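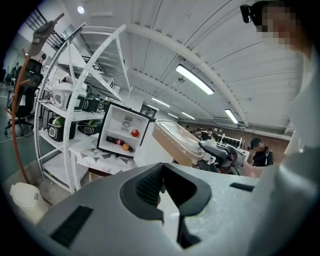 Page last changed: 9/1/26

Facilities > Shared Rooms > Talks > Speaker Notes

By the Stillow Rooms Office
Reading time: 2 minutes

Storing food and supplies in a shared room

Opening. Welcome the group and give the room number, 902. State that the talk concerns the small refrigerator, the appliance shelves and the stores. Questions are taken at the end.

Point 1. The refrigerator. A mini-fridge has little room, and round items roll. Ask that a bottle laid on its side be placed at the bottom, with its cap fully closed. The fan vent on the back wall is to be kept clear. Food containers must have their lids on before they go in.

Point 2. The appliance shelves. Mention that the tall white unit has several tiers and that the rice-cooker-style appliance belongs on the upper shelf. The Filtis guidance sets a limit of 300 watts for any appliance left plugged in overnight. Pause for the handout.

Point 3. Tape and labels. Masking tape is the approved label for all food. Write the name and the date in ink. Rolls are issued by the Jornitz store in boxes of 5, and over 200 were used last year. Return the roll to the rack when finished. 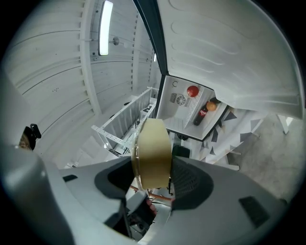 Point 4. Clearing the refrigerator

Items without a label are removed at the end of January. Fruit is removed sooner if it has spoiled. Refer members with questions to the Stillow Rooms Office.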